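The Song on Side Two

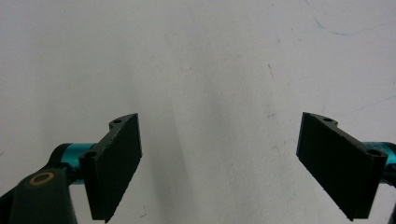 My grandmother kept the record in the linen closet, between the good tablecloth and the one we were allowed to spill on, and she only brought it out when the weather turned. In our part of Farkstead that meant October, when the furnace started up with a bang and the whole house smelled of dust for a day. She would carry it to the front room in both hands, the way you carry a full pie plate, and tell us to sit down and keep our feet off the rug.

It was a dance band record, nothing fancy. Side one was the hit, or what passed for a hit at the Padton ballroom in 1943, with a lot of trumpet and a fellow singing about the moon. She let us talk through side one. She talked through it herself, mostly about shoes. But then she'd turn it over, and we knew to hush.

Side two was a slow one about a soldier waiting for a train. I've hunted for it since, in secondhand shops and at yard sales (you would not believe how many polka records there are in this world), and I have never found another copy. The woman who sang it had a low voice with a little catch in it, and there was a scratch right after the second verse, so that she always sang "I'll write you" twice before the needle hopped along. I was a grown woman before I understood that the song wasn't written that way. I still sing it twice!

My grandfather never stayed in the room for side two. He'd find something to do out on the porch, or he'd walk down to the corner of Van Dusen Street and back with his collar up. He had been 300 miles from home when the telegram came about his brother, and he was sixteen months getting back, and that was all any of us were ever told. We children thought he just didn't care for music.

Then came the fall my grandmother was in the hospital. I was eleven and had been sent over to keep him company, and we'd eaten our soup and washed the four dishes we owned up to using, and the furnace went bang down below. He looked at me and I looked at him. He went and got the record out of the closet himself, tablecloth and all, and he didn't bother one bit with side one.

We sat on the davenport with our feet on the rug. When the woman got to the scratch, he sang along, both times, in a voice I had never heard out of him, pretty and rather high, like a boy's in church. He knew the harmony. He knew it all the way to the end, and when it was over he let the needle go on bumping around in the middle for a good long while.

"He used to take the low part," he said.

Then he asked me if I wanted some more soup, and I said yes, though I was full up to here, and he went to warm it.

Recent stories
The Piano at the Juvov Hotel
136 Steps to the Choir Loft
What the Bugler Played
A Radio for the Back Porch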